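Search this guide
4 min read

Section 11. Running the Visitor Demonstration

Use this section when guests come to see the Fludutlow two-arm sorting station, on an open day or by appointment. It assumes the station was installed as described in Section 4.

Before guests arrive

1. Name one operator and one guide. The guide does the talking. At the Vorkstead open day Emiliano Tapia did both jobs and had to stop the arms for every question.
2. Move both arms slowly through their full reach with the table clear.
3. Set out the bins, then the bottles and small items. Put each bin where both guests and operator can see into it.
4. Check that the emergency stop works. Reset it.

CAUTION: Guests stay behind the floor tape whenever the arms have power — this includes pauses between runs.

During the demonstration

5. Let the guide introduce the task before the arms move.
6. Run one item at a time. If an item is dropped, leave it until the arms are stopped.
7. Stop both arms before anyone reaches over the table.

NOTE: The run counter does not reset between groups. The Erville station read 3,054 at the end of its last open day, and that is normal.

We use cookies to remember your language and region. Accept / Settings
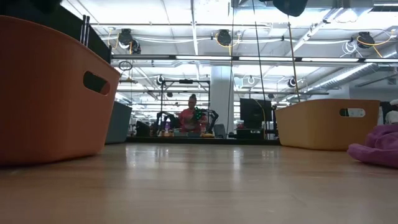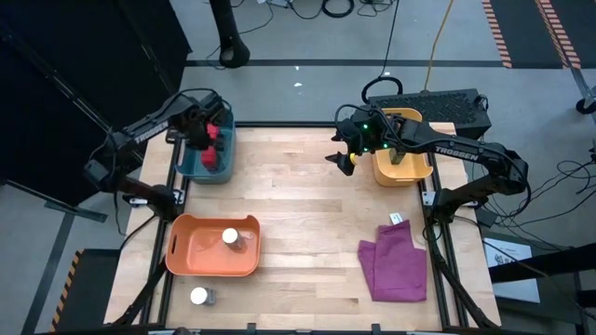
Bin placement is the part of the set-up that new operators most often ask about. Start with the bins at the corners and keep the middle of the table open, so the arms have room to meet there. The table in the second picture is laid out in this way, with the teal-blue bin at the far left corner and one arm's gripper over it. Fold any cloth flat and keep it to one side, like the purple one at the near right. Keep spare items off the table until they are needed. Write any change to the layout in the station log, and tell Maricruz Cuevas at the Erville office if you want it added to this guide.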